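Nirkum 30 shin guards: review after half a season
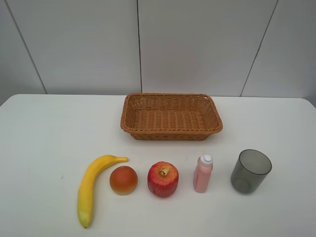
The Nirkum 30 is a slip-in football shin guard with a hard outer shell and a foam backing, sold in three sizes. I tested the medium in Sunday league matches and in training on Tuesday evenings, 13 sessions in all. Between sessions a pair needs somewhere open to air, and a woven basket with slanted sides, like the tan-brown one on the white table, does the job better than a closed boot bag. The foam holds sweat and takes most of a night to dry at room temperature.

Fit. The shell is curved to match the left or right leg, and the marking is moulded on the inside. Medium covered my shin from just above the ankle bend to a few centimetres under the knee. The lower edge is rounded and did not rub. The supplied sleeves are too loose in the calf. I replaced them with a pair of Dritau sleeves after the second match and had no further slipping.

Protection. A direct kick from studs was felt as pressure, with no bruise the next day. Knocks on the outer side of the leg are another matter. The shell stops short there and the foam alone does little. Ngọc Chu, who plays right back in the same side, wears the older Onsri guard, which wraps further round. It is heavier and she notices it late in the game. On the same kitchen scales her pair came out 40 grams above mine.

Wear. The shell has surface scratches only. The foam has started to lift at the top corner of the left guard, over a length of almost 30 mm. Contact adhesive held for two weeks. The seller, Cludarex, offered a replacement pair but asked for the originals back first, so I kept them.

Washing. Sleeves go in at 30 degrees. The guards should be wiped by hand with mild soap. Thoa Tăng put hers through the machine and the foam came away from both shells.

Good for midfielders and forwards who want low weight. Defenders should look at something with more side cover. Try the large if you are between sizes, and budget for better sleeves.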